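Katayama Center Adds Children's Tableware to Lending Program

The Katayama Community Center has added sets of children's plastic tableware to its household lending program, which supplies families and neighborhood groups with items for short-term use. The sets may be reserved beginning in February at the front desk on the ground floor.

The lending program was opened with folding chairs, serving trays and table linens. Requests for dishes suited to young children have grown steadily, and the center received 148 such requests during the past program year. Most came from families hosting birthday meals and from parent groups that meet in the center's activity rooms.

"Families told us that they did not wish to purchase a large number of small dishes for a single afternoon," said Haruto Okabe, program director. "We were asked for bowls and cups that are bright, light and simple to put away."
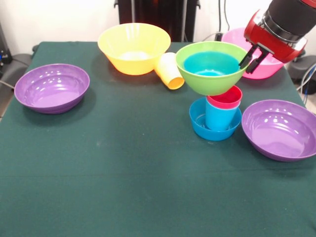

The dishes were selected after a review of several product lines, with attention given to how easily the pieces may be stacked. Storage space at the center is limited, and the lending room must hold the new sets on two existing shelves. Bowls that fit inside one another were given preference, as were cups that can stand in a bowl when the sets are put away.

Color was also considered. Staff members have found that children at a shared table can more readily keep track of their own bowl when no two neighbors have the same color. Borrowers may request particular colors when making a reservation, and the center will meet such requests where stock permits.

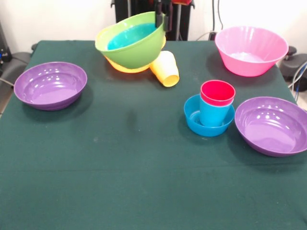
Bowls and cups in bright colors on a green tablecloth at the Katayama Community Center.

Each household may borrow up to 12 pieces at one time, for a period of one week. Registered groups may apply for a larger number by completing the group form, which is available at the front desk. There is no rental fee. A refundable deposit is collected at pickup and returned when all pieces have been checked in.

Borrowers are asked to wash and dry all items before returning them. Bowls should be nested by size, with the widest at the bottom, and cups should be stacked separately for the return count. Items that are cracked or deeply scratched should be reported at the desk so that they can be withdrawn from use.
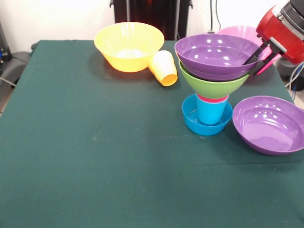

Riku Kobori, who oversees the lending room, will lead a short introduction to the program for new borrowers at 2 p.m. on the opening day. The session will cover reservations, deposits and the care of plastic dishes, including suitable washing methods. Children are welcome to attend with an adult.

The center has 138 pieces of children's tableware in its opening stock. Additional cups may be ordered later in the year, depending on demand. Table linens, including green cloths, remain available under the existing terms and may be reserved together with the dishes.

Reservations may be made in person or by telephone during regular office hours. Pickup and return take place at the lending room, next to the Peren Street entrance.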